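Sascombe Washroom Gallery

Welcome to the gallery for the small-bathroom corner at Sascombe! We love a good kitchen as much as anyone, but washbasins are where our hearts are, and this page has been growing steadily as people write in asking for a closer look at the everyday stuff: the faucets, the cups, the cabinets, the scrubbing.

If you're new, start with the basics. A basin gets used more than nearly anything else in a home and it gets looked at less than the mirror above it. Give it a few minutes every morning and it stays lovely. Leave it for a week and you've got toothpaste rings, soap film and that gray line near the drain that laughs at a dry cloth. (We've all been there. More than once!)

A few notes before you scroll. The room is laid out so you can walk all the way around the basins, and we change the accessories every April and again in the fall. The Misis line is the one most visitors ask about, mainly for its wide flat rim, and the shallow bowl gets its own fan mail. We keep 34 different cups and tumblers on hand for styling, so if your favorite isn't on display, just ask. The Akinola sponges are the small, dense kind. They fit in your palm, they get right into the curve of a bowl, and they rinse out fast.

Black faucets have been the big hit this year. We were nervous about water spots at first -- matte finishes can be fussy -- but a soft cloth and a drop of dish soap have kept ours looking great. Please, no scouring powder. It dulls chrome drains too, and a bright drain makes the whole bowl look cleaner.

The gallery was last updated on 20th November.

Cup and basin cleanup

Toothbrush cups collect a surprising amount of gunk at the bottom, so we like to do the cup and the bowl in one go. Brown cup tipped over the bowl, little tan sponge or cleaning pad against the inside, and the toothbrush waiting up on the rim in its clear cup. Look how well that black single-lever faucet stands out against the white!

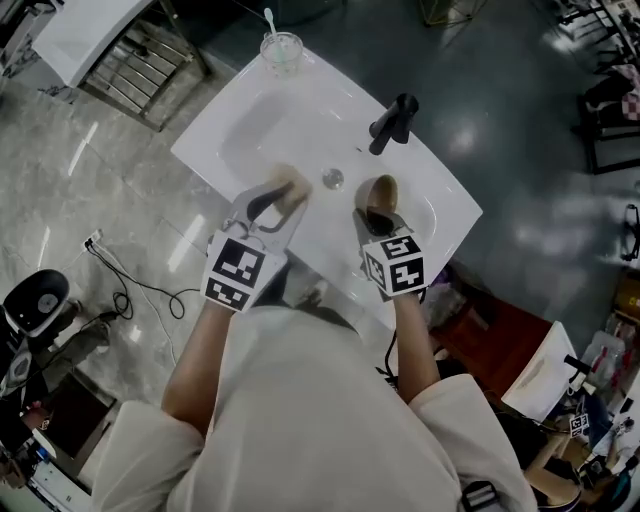
Visiting and questions

The washroom corner is on the ground floor, past the Stason lighting display. Come by any afternoon and try the faucets for yourself -- the levers are smoother than you'd expect, and kids are very welcome to test them. Swatches for the cabinet finishes are in the drawer by the door, and you can take up to 2 home with you. If you'd like a print of anything in the gallery, send us a note with the section title and we'll get one ready for you.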